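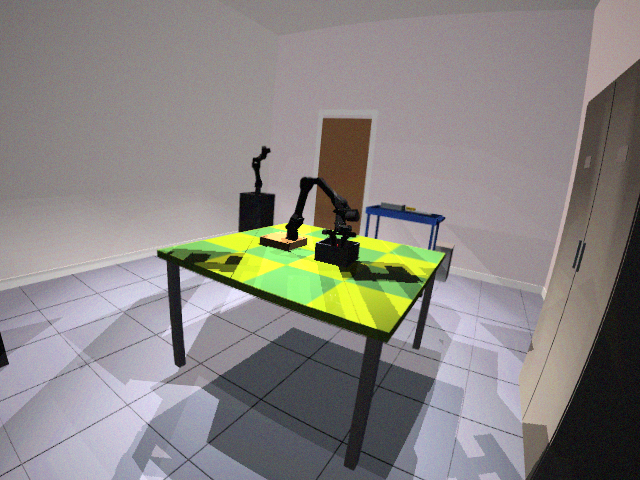 Roleo tabletop set, simulated part

Contents
1000 episodes of a single arm reaching for, gripping and moving a flat block on a square table. All episodes are rendered; the real-arm recordings are kept in a separate archive and share only the action format.

Splits
train: 800 episodes
val: 200 episodes
Splits are by room layout, so no layout appears in both.

Randomisation
Table surface pattern, block start pose, light direction and arm start pose are drawn again for each episode. Walls and floor tiles vary less often — once per layout. The second arm, on its pedestal, is scenery and has no action stream.

Episode files
states.npy — joint angles and gripper opening, one row per step
actions.npy — target joint angles, same length as states
meta.json — seed, layout number, success flag
Camera frames are stored as PNG, numbered from zero.

Known problems
121 episodes end with the block touching the table edge. They carry the success flag if the block was released inside the goal area, which some users may not want. Filter on edge_contact in meta.json.
Shadows are hard-edged and often darker than those in the real recordings.
Layouts added in April use a newer arm mesh. Joint limits are unchanged.

Maintainers
Rendering and layouts: Şengül Kozan
Checks and splits: Adelino Vilela
Report broken episodes with the seed and layout number.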